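**Dry measuring cups** are small handled scoops used in home cooking to portion flour, rice, sugar and similar goods by volume. They are usually sold in nested sets of up to 5 and kept stacked, often inside a mixing bowl.

Makers describe the cups as accurate. The claim deserves some doubt. A cup dipped straight into a jar of flour packs it down, while spooning the flour in and leveling it gives a lighter portion, and most recipes fail to say which was meant. The Garner baking manual, often cited in favor of cups, gives no weights at all. 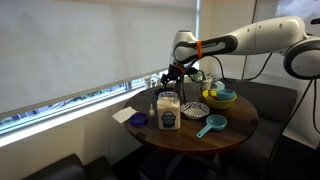
Hiếu Lã objects that weighing is overrated for everyday food, and that a cook who always uses the same cup and the same jar will get the same bread. The argument is fair for rice. It is weaker for flour, which settles in storage.

Color coding by size, promoted by Emetti and later by Gillies, is said to prevent mix-ups. No test of this has been published by either firm, and the colors don't match between brands. Long flat handles make leveling easier, though they also tip a small cup when it is set down empty.

**See also:** Kitchen scale; Storage jar; Mixing bowl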